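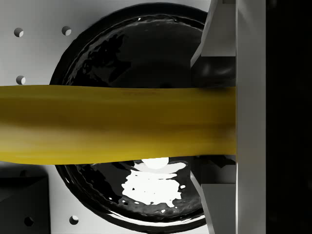 A simulated grasp is not a safety case

Opinion, by Mirta Gallardo

In January our pick cell at Drurka dropped a part over the guard rail. The policy had passed 30 consecutive runs in simulation the day before. The fault report says "insufficient grip force." I think that is the wrong cause.

The simulator renders each grasp from a camera at the gripper: a long yellow object between two gray fingers, reflections on the glossy black surface behind it. The rendering is good, and reviewers trusted it. The contact model under it used a single friction value for every surface. Rin Kawaguchi had flagged this in the Lotlow test notes, and the item was closed as cosmetic.

On the real cell, the part slipped in 3 of 17 trials. The controller read finger width only, saw no change, and moved at full speed. A slip along the fingers does not alter the width -- the check could not have caught it.

Itsuki Takeda argues for more grip force. That damages soft parts and leaves the check blind. I would cap transfer speed until slip is measured directly, and require friction to be varied in every simulated run used for sign-off. Cycle time will suffer. The cell should stay locked out until both changes are in.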